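Bed linen, for my money, is the most underrated topic in this whole encyclopedia, so I was chuffed to be handed the entry! Linen proper comes from flax, and the name stuck to sheets long after most households had switched to cotton. I grew up calling it manchester (as we do in Australia), after the English city that shipped so much of the stuff out to the colonies.

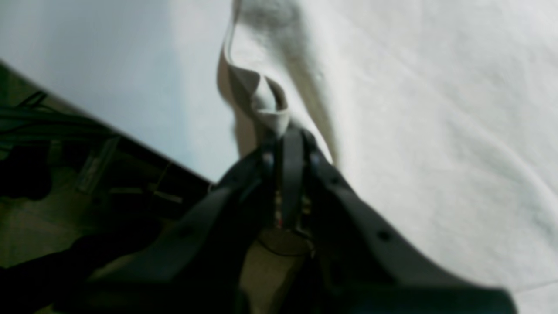 White cloth, raised in a fold.

White has stayed the favourite colour, partly because you can bleach it and boil it without a worry. My nan's airing cupboard in Rusau held nothing else, and she ironed every last pillowcase – even the ones for the caravan. Thread count is where people get carried away. I've slept happily on a 114 and sweated all night on something sold as a 2000, so I'd go by feel and by the weave (percale for summer, flannelette once it's chilly).

Contact Hye-jin Lim | © 2026 Tindano | Back to top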